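The Price of a Tidy Table

What a small firm should know before it spends its first pound on hand-held grippers

Every equipment budget starts out looking sensible. Ours began on one side of paper at Grenton, with a line for grippers, a line for cases to carry them in and a line marked "sundries", where all good intentions go to be ruined. The plan was to record people clearing up at home, and to do it without buying a robot first.
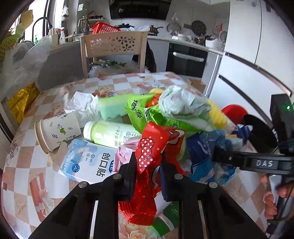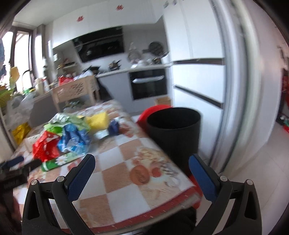
Crumpled wrappers and bags on a checked tablecloth, with the kitchen behind.

What the quotes leave out

Vornach wanted 950 pounds for each gripper. Lema wanted less, then added 150 for a charger, as though we might have preferred to admire the thing with a flat battery. Silleck would hire us a pair for 230 a week, which sounded like a bargain until somebody multiplied it by the weeks between now and June.

Ask for the price of a working set, delivered, with spare finger pads. Pads wear out. They are also the one part that every supplier describes as "consumable", a word that means you will be hearing from them again.

Buy two or hire two?

Two grippers cost twice as much as one, and the finance side will notice. Put the second in anyway. A job that needs a pair of hands can't be recorded with half of them, and a lone gripper sent back for repair takes the whole timetable with it.

The cheap end

Then there is rubbish. We set aside 200 for things to pick up, a figure that caused more argument than the hardware. Sweet wrappers, paper cups and empty boxes cost next to nothing, but they have to be gathered, stored and carried up other people's stairs. Allow for travel, and for the hours spent putting it all back on the table for another go.

We bought from Vornach in the end. The sundries line is already overspent, mostly on batteries and parking.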